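Tampo preto com veios brancos na cozinha: arrependimento?

marolinha71
26 Abr 2022
Boa tarde a todos, e desculpem já o tamanho da mensagem! Estamos a refazer a cozinha da casa da minha sogra e ela apaixonou-se por um tampo preto a imitar mármore. O orçamento da Givow veio em 515 euros, com corte e entrega, e eu até acho bonito, mas a cozinha tem uma janela pequenina e tenho medo que fique tudo um bocado gruta. Alguém vive com um?

tia_lurdes
Olá, marolinha! Tenho um há 6 anos e não o trocava (o meu marido trocava, mas ele não cozinha). Nota-se a farinha, nota-se o calcário à volta da torneira, e eu passo um pano de microfibras com um pinguinho de vinagre no fim do jantar e pronto.

Emlyn Rowlands
Vinagre, tia Lurdes? Se for pedra verdadeira, por favor não! O ácido come o polimento. Em laminado ainda vá.

tia_lurdes
O meu é laminado, Emlyn, e brilha mais do que o teu, aposto :)

quim_da_serra
Eu discordo dos dois. Preto em cozinha escura é pedir para acender a luz ao meio-dia. Punha um cinzento claro e guardava o preto para uma mesa.

marolinha71
Obrigada, queridos! Ela não abdica do preto, por isso vamos compensar com paredes claras. Alguém tem uma foto dos veios com cinzento por trás?

Emlyn Rowlands
Tenho uma, deixo aqui. Repara como os veios são irregulares, eu gosto muito mais assim.

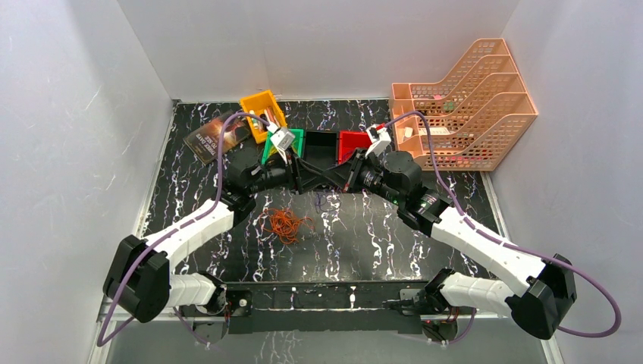
Tampo preto marmoreado com parede cinzenta clara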